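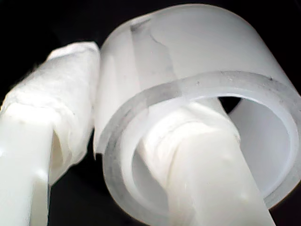 Which tape should be used to close cartons going to the Merico store?

Clear or translucent packing film, in the wide roll, is the standard for all cartons leaving the Gelska workroom. Brown paper tape remains available for internal moves between shelves and need not be returned to supply.

Search this site Enter keywords Go

Packing materials: changes from February

The Gelska workroom has completed its review of packing materials and the revised arrangements take effect in February. They apply to all staff who pack, label or receive cartons, including those at the Ukia counter who prepare small parcels only. Units that keep their own stock of tape are asked to use up what they have before drawing on the new supply.

Rolls will now be ordered centrally through Minhas. Over the past year individual units placed their own orders, and the result was a mixture of widths and core sizes, several of which did not fit the bench dispensers. The central order is for a single width and a single core. The first delivery comprises 600 rolls, of which 60 have been set aside for the Ukia counter and the remainder will be held in the Gelska supply cupboard. Units may draw up to 50 rolls at a time against a signed slip. Slips are to be left in the tray inside the cupboard door and will be collected at the end of each month.

Storage

Rolls should be kept in their sleeves until needed. The cut edges of a roll are slightly tacky and collect dust, carton fibre and grit very readily, and a roll left lying on its side on a bench will pick up whatever is there. A few specks along the edge do little harm. Where the build-up is heavier it is carried onto the sealing surface as the film unwinds, and the strip then lifts at the margins. Edges may be wiped with a dry lint-free cloth. Solvents and damp cloths are not to be used on the film.

Opened rolls belong on the dispenser spindle or on the pegs beneath the bench, with the core over the peg. They are not to be stacked beside the radiator or on the window ledge. Film that has been warmed tends to creep on the core and becomes difficult to draw evenly.

Finding and lifting the end

Much of the waste recorded during the review came from lost ends. On translucent film the end is hard to see, and a hurried attempt to lift it commonly produces a split that runs diagonally across the roll – after which every turn tears in the same place. Staff are asked to fold the last centimetre of tape back on itself whenever a roll is taken off the dispenser. If an end has been lost, turn the roll slowly against the light and feel for the ridge with the flat of a fingernail. Knives should not be used for this purpose. A blade will usually pass through several layers at once, and the roll must then be stripped back to sound film.

A crease in the outermost layer is generally confined to that layer. Unwind one full turn, discard it, and check the surface before going further. Rolls that continue to split after three turns should be placed in the returns box with a note of the date they were opened.

Sealing

One strip along the centre seam, carried well down each end panel, is sufficient for cartons of ordinary weight. Book cartons and anything marked heavy should also be taped across both end seams, top and bottom. Press the strip down from the centre outwards with the palm or a bone folder. Labels are to be placed beside the tape and never underneath it, as the Merico store has reported difficulty in reading barcodes through the film.

The store received 2,075 cartons from this building in the period covered by the review. Those that had to be resealed on arrival were for the most part closed with narrow tape, or with tape applied over a dusty surface. Brushing down the flaps before sealing is therefore now included in the written procedure.

Empty cores

Cardboard and plastic cores are to be separated. Cardboard cores may go in the paper bin once any remaining film has been removed. Plastic cores should be placed in the grey tub at the end of the Gelska bench, from which Minhas will collect them with each delivery.

A printed copy of the procedure is kept at each packing bench. Questions about supply should be directed to the workroom desk before 3 pm. The Ukia counter will continue to use its existing order form until the present pad is finished.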